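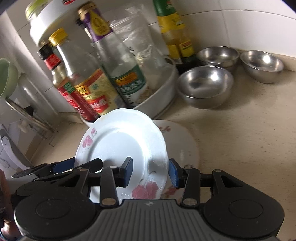
Aceptar todas las cookies | Configurar

Buscar en el foro... Buscar

Platos con flores y encimera llena de botellas, ¿cómo os apañáis?

186 visitas · 14 comentarios · Compartir 6

marta_fogones
Buenas. Cocina pequeña, una sola encimera, beige moteada de las de toda la vida. Al fondo las botellas (aceite, salsas, las chinas que usa mi pareja casi a diario), a la derecha los boles de acero y delante los platos blancos de peonías. Y ya no me cabe ni la tabla de cortar. Dos dudas: 1) dónde meto las botellas, 2) los platos, de canto o apilados. Me da miedo el borde, que es ondulado y se desconcha con mirarlo. Ideas baratas pls

tximeleta
Las botellas en bandeja redonda con borde. Coges la bandeja, limpias debajo, la vuelves a poner. Fin.

marta_fogones
Ya tengo una blanca y redonda, pero caben solo unas cuantas, el resto va por libre por detras

tximeleta
Pues sobran botellas jaja

RamonDelHorno
Los platos siempre apilados. De canto se caen, en mi casa se cayeron dos en enero y eran de la vajilla de mi suegra. Imagínate el domingo.

Duygu Eren
No estoy de acuerdo. Apilados es como se rayan, sobre todo si la base de abajo no está esmaltada. De canto en un escurridor con ranuras anchas no se mueven. Lo que no hay que hacer es apoyarlos contra la pared sin nada, eso sí que se resbala.

RamonDelHorno
Papel de cocina entre plato y plato y no se raya nada. 50 años lleva así la vajilla de mi madre

Duygu Eren
Y la sacas cada día con el papel? Porque esto es para diario, no para Navidad.

RamonDelHorno
Pues sí, la saco. Son dos segundos.

pepa_lc
Yo tengo el soporte vertical de Flilum, el de alambre forrado. Bien para plato llano, para hondo NO, bailan. Y con borde ondulado mide antes, que las ranuras son justas. A mí uno de postre no me entra recto.

marta_fogones
Gracias!! los mios son llanos casi todos. ¿Se lava bien?

pepa_lc
Al lavavajillas no, se levanta el forro por las esquinas. A mano sin problema.

kilo_y_medio
Lo de las botellas: el aceite fuera de la encimera si le da la luz, se pone rancio. La soja y el vinagre aguantan mas. La de ostras, a la nevera una vez abierta, que lo pone en la etiqueta y no lo lee nadie

tximeleta
La soja también a la nevera

kilo_y_medio
Si la gastas en un mes no hace falta

tximeleta
En mi casa dura medio año. Nevera.

marta_fogones
Aquí vuela, una botella grande cada tres semanas. La dejo fuera entonces

anonimo_77
Balda estrecha encima de los azulejos y te olvidas. Puse una Giltside, aguanta botellas de hasta 900 ml si no las amontonas en una punta. Taladro y tacos, media mañana.

marta_fogones
Es piso de alquiler, no me dejan taladrar azulejo :(

anonimo_77
Ah. Pues barra con pie, de las que apoyan en la propia encimera. Quedan feas pero caben debajo los boles.

Duygu Eren
Los boles de acero, uno dentro de otro y al armario de abajo. Ocupan lo que ocupa el mayor. No entiendo tenerlos sueltos por la encimera, la verdad

marta_fogones
Porque los uso todo el rato para lavar verdura y lo del armario de abajo me mata la espalda. Pero sí, encajarlos al menos

RamonDelHorno
Y una cosa, bolsas de plástico por encima de las botellas no, que cogen grasa y luego parece que no has limpiado en la vida. Yo las tuve así años, para el polvo. Peor el remedio

pepa_lc
+1 a lo de las bolsas. Se quedan pegajosas y no hay quien las limpie. Trapo y agua muy caliente a las botellas una vez por semana y va que chuta

Suscríbete al boletín y recibe lo mejor del foro en tu correo. Tu email: Enviar

kilo_y_medio
¿Los platos son de los de Rastthorpe? Mi hermana tiene unos con peonías muy parecidos y al rosa le sienta fatal el lavavajillas, se le va comiendo el color

marta_fogones
Ni idea, no pone nada por detras, venían de un mercadillo. Los lavo a mano por si acaso

tximeleta
Haces bien. Si la flor va sobre el esmalte se va, si va debajo aguanta. Pasa la uña, si notas relieve es de las que se van.

marta_fogones
Se nota un pelín en el borde... a mano pues

marta_fogones
Actualizo, 5 feb 2025. Boles encajados, aceite al armario, la de ostras en la nevera, bolsas fuera. He pedido el soporte de pepa, llega la semana q viene. Ya cabe la tabla!

RamonDelHorno
Ya me contarás cuando se te caiga el primero

Duygu Eren
Ramón, de verdad...

pepa_lc
Mide las ranuras antes de tirar la caja, por si hay que devolverlo

14 personas siguen este tema · Me gusta 6 · Compartir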